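Wovel Ground Receiver: Set-up Guide
Section 4: Receiving a satellite pass

Revised September 12, 2021

This section covers the first reception of a weather satellite pass with the Wovel receiver and the Satier tracking software. Complete Section 3 (mast and antenna) before starting. Readers using the older Isthorpe antenna should follow the same steps, except where a note says otherwise.

4.1 Before you start

You will need:
the receiver and its mains adaptor
the antenna lead supplied with the mast kit
a computer with Satier installed
the latitude, longitude and height of the antenna

Enter the height in metres above sea level. Do not enter the height of the mast above the ground. An error of a few metres has no effect on tracking, but a position entered with east and west swapped will give pass times that are wrong by a wide margin.

CAUTION: Do not connect or remove the antenna lead while the receiver is switched on. The mast amplifier is powered through the lead and can be damaged by a short circuit at the plug.

4.2 Connecting the receiver

1. Switch off the receiver at the rear panel.
2. Screw the antenna lead into the socket marked ANT. Tighten by hand only.
3. Connect the USB cable to the computer. Do not use an unpowered hub.
4. Switch on the receiver. The front lamp shows amber while the unit starts and green when it is ready.
5. Open Satier and choose Receiver, then Find. The serial number should match the label under the unit.

If the lamp stays amber for more than two minutes, switch off, check the lead and start again from step 1.

4.3 Loading orbit data

Satier works out pass times from a file of orbit data. The file goes out of date as the satellites are slowed by the upper air and moved by their operators.

1. Choose Orbits, then Update.
2. Wait for the date beside each satellite to change to today's date.
3. Tick the satellites you wish to follow. Leave the rest clear.
4. Choose Save.

Update the file at least once a week. After a launch, a new satellite may be listed under a temporary name for several days, and objects released together may be confused with one another until they have drifted apart. Do not set automatic recording for an object with a temporary name.

NOTE: Versions of Satier issued before March do not remove satellites that have failed or re-entered. Delete these by hand, or the program will go on recording passes with no signal.

4.4 Choosing a pass

1. Open the Passes page. Each line gives the start time, the end time and the greatest height above the horizon in degrees.
2. Pick a pass with a greatest height of 40 degrees or more for the first attempt.
3. Check that the pass does not overlap another one on the same frequency.
4. Select the line and choose Record.

A satellite in a low polar orbit crosses the sky in roughly 900 seconds at best. Lower passes are shorter, and trees or buildings will shorten them further.

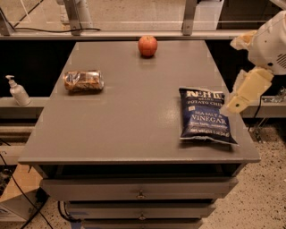
All times are shown in UTC unless the Local box is ticked. The log is always kept in UTC, whatever the setting of the box.

4.5 During the pass

1. Watch the signal bar. It should rise clear of the noise line within a minute of the start time.
2. Leave the gain on Auto. If the bar is solid red, lower the gain one step at a time.
3. Do not change the frequency by hand. Satier corrects for the movement of the satellite.
4. Wait for the message Pass Complete before closing the program.

The picture builds up line by line. Bands of noise at the start and end are normal.

4.6 Fault codes

Code 12: no receiver found. Check the USB cable.
Code 47: orbit data too old. Repeat 4.3.
Code 182: mast amplifier drawing too much current. Switch off at once and inspect the lead for water or a crushed section.
Code 190: disk full. The log holds 4,000 passes, after which the oldest are overwritten, but recorded pictures are kept until you delete them.

Code 182 can also appear with the Isthorpe antenna if the Ertürk filter has been fitted the wrong way round. The arrow on the filter must point towards the receiver.

Corrections to this section should be sent to Fadime Uçar, technical publications, quoting the section number and the version of Satier in use.

Continue to Section 5 for automatic recording.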